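Teaching Bestia: pictures from our side of the floor

Home / People at Work / Galleries

I've packed small parts at Munico for long enough to have opinions about tape guns, and since July I spend my mornings teaching Bestia instead. Bestia is the name we gave the new picking line, and it learns from us. You do a job with the hand grippers, it gets recorded, and then you do it again. And again! 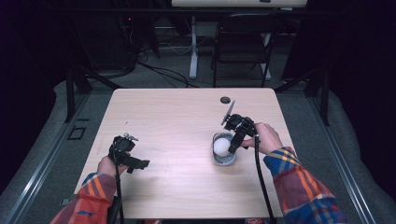
My first week was slow going. You'd think picking things up is picking things up, but your fingers know a lot that a gripper doesn't (how hard to squeeze, for one), and I had to learn to slow down and come in straight from the top. By the end of the month we had 957 good takes between us on the early shift. The late shift had 1,583, and yes, they mentioned it at every changeover.

What's different for us? Less walking, for a start. On the old line at the Flallwood building I was on my feet until lunch, and my knees are big fans of the new setup. My wrists, not so much, so we asked for a swap every half hour and got it. I do miss the chatter, though. You can't gossip properly when you're concentrating on a take, and the radio went too.

People ask if I'm training my replacement. I asked that myself, out loud, at the Andreadis meeting, and the answer was that all of us keep our pay grade through the changeover. I'd like that on paper for longer than one year, and I've said so. Meanwhile there's a new target of 3,028 takes taped up by the lockers, and I've got dibs on the comfy chair at break.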